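Clastside opens its doors for a morning of teaching by hand

I've been writing about Clastside for a while now, and until this spring I'd only ever seen the spreadsheets, so I was pretty excited when Pongsak Siriwan told me to come by and watch them collect examples! The goal for this round is 2,000 demonstrations, all done by people holding grippers in their own hands, and they had 808 in the bag when I got there.
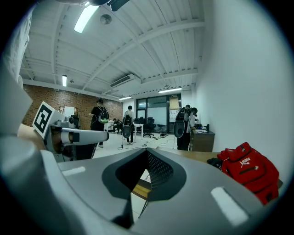
The chores sound dull on paper (open a bag, move something across a table, put it down again), but you get hooked fast. Pongsak says the learning system needs lots of slightly different tries at the same chore, so everybody is told to work at their own speed and not copy the person next to them. I had a go myself and my first three went straight in the reject pile. Fair enough, I was holding the thing like a hair dryer.

Wajid Mirani looks after the checking. He watches every clip at double speed and throws out the ones where the tracking drops, and he told me a good session leaves him with 50 or 60 he's happy to keep. He'd like more left-handed people, by the way – if that's you, get in touch with him. 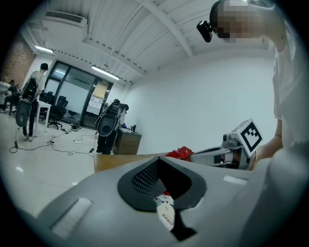

What's next

Collecting carries on through June, and then Mohsin Satti's group starts training on the whole set. I've asked to come back for the first test.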